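Search this forum
Advanced search
Go

Unloading a front loader: is anyone near a usable cycle?
Apr 1, 2019 – posted by torque_limit in Domestic and Light Industrial

torque_limit
I have been following the laundry threads here since November and would like to separate two claims that keep getting merged. Claim A is that a machine can pick up a garment. Claim B is that a machine can empty a drum into a basket, unattended, with nothing left behind the door seal. A is settled as far as I am concerned. I have seen no figures for B that I would trust.

The Clutico people quote 133 items moved per session. They don't say how many were dropped, or whether a person opened the door first.

mangle_iron
The door is the easy part. It is one hinge with a known radius, and the catch is always in the same place. The drum is worse. It is dark, the holes confuse most depth sensors, and wet cotton sticks to the wall and to itself. You pull one sleeve and get the whole load or nothing.

hallam_b
Disagree about the door. On my Hämmerli the catch needs a firm pull and then lets go all at once. A light arm on a wheeled base will roll itself forward before the catch gives. You would have to brake the base or brace against the cabinet.

mangle_iron
Then brake the base. It is a solved problem on anything with driven wheels.

torque_limit
Two views of the task I have in mind, from floor level work with a plastic basket. The useful question is what the geometry allows. 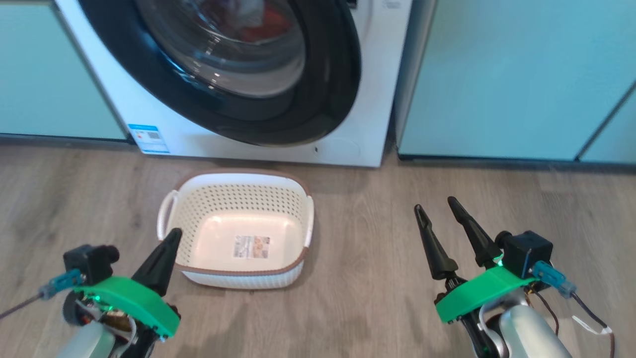
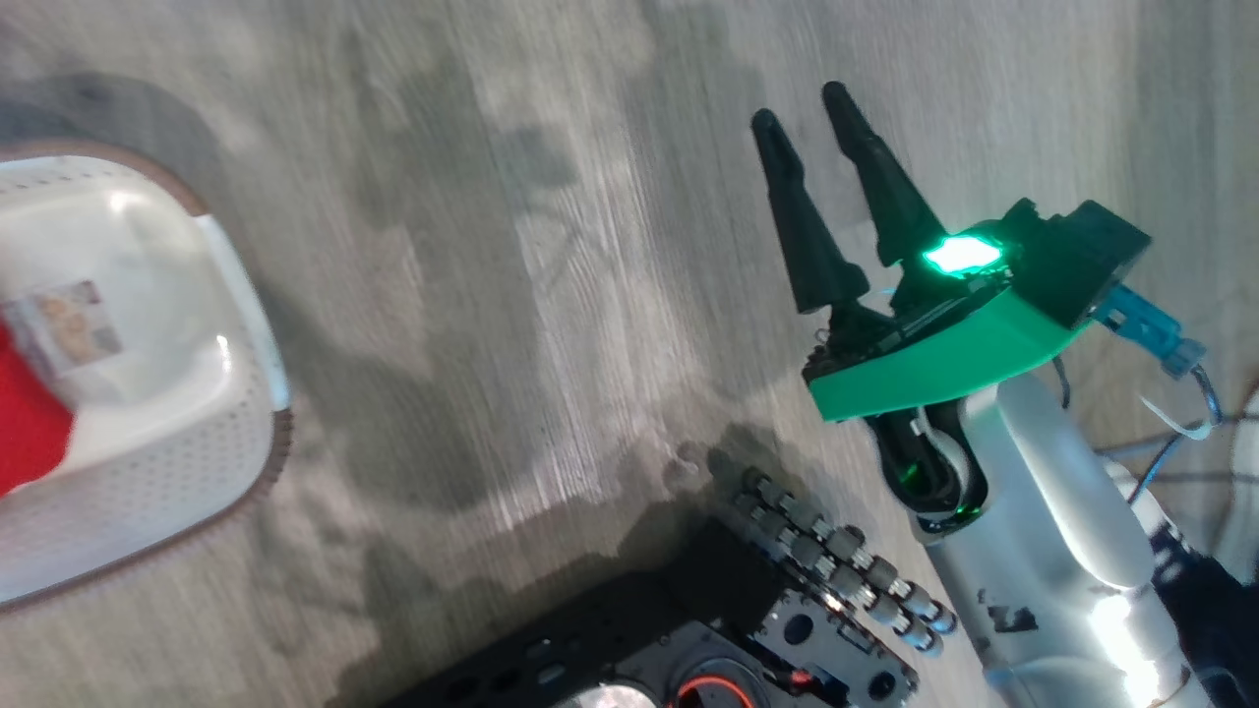
White perforated basket, brown rim, wood-grain floor in both. Washer visible in the first only.

hallam_b
Note how low everything is. A drum opening at that height suits a person who can kneel. For an arm, the approach has to be close to horizontal, and then the basket is in the way if you leave it directly in front of the door.

seamallowance
That is how every human does it, though. Basket under the lip, drag the washing forward, let it fall. Gravity does most of the work. I would want a machine to copy that before it tries to place each item neatly.

mangle_iron
Dragging is fine until a strap catches on the seal. A person feels the snag and stops. Those tapered fingers are good for getting under a hem on a flat surface, less good for anything heavy. I would expect a towel to slide off the points when wet. Give me broad pads with rubber facing.

seamallowance
Broad pads will not get into the fold of a door seal, and that is where the socks are.

torque_limit
Both points are fair, and they are the reason I doubt a single end tool will do it. In the shop we change tools on the press line in 10 seconds and think nothing of it. At home, a tool rack next to the washer is not going to be popular.

The basket also needs some thought. Perforated plastic is light when empty and will skate across a smooth floor if it is nudged. One gripper would have to hold the rim while the other one works. That halves your throughput.

hallam_b
Or put a rubber mat under it. Cost: next to nothing.

drumbearing
I look after the linen side at the Hinotitz depot, so a shop-floor view. We emptied 1454 loads last quarter and every one was tipped. The washer tilts, the wash falls into a trolley, the trolley goes on a rail. There is no gripping at all. If you want the chore automated, change the appliance and leave the arm out of it.

torque_limit
Agreed for industry. A tilting drum will not fit between two kitchen cabinets.

drumbearing
No, but a drum with a sloped rear and a powered door might. Drunov showed a drawing of one. Whether they build it is another matter.

mangle_iron
I will believe the drawing when it has a leak test attached. My own estimate for an arm doing the full job, door, drum, seal check and carry, is 2 product generations. Folding is separate and I am not discussing it in this thread.

seamallowance
Fine by me. I still say drag first, measure what is left in the drum, and publish that number.

torque_limit
Leftover items per load, door closed at the start, no human contact. I will draft a form for it and put it in the test methods section.

Reader comments

pegbag: Could the form have a line for mixed loads? Sheets with small items inside them are the usual failure in our house, and that is with people doing it.

k_rivet: Add basket position to the form, please. Results with the basket fixed and with it free to slide should be listed separately.

old_twin_tub: Mine had a lid on top. You reached in with wooden tongs. I would try the arm on one of those first.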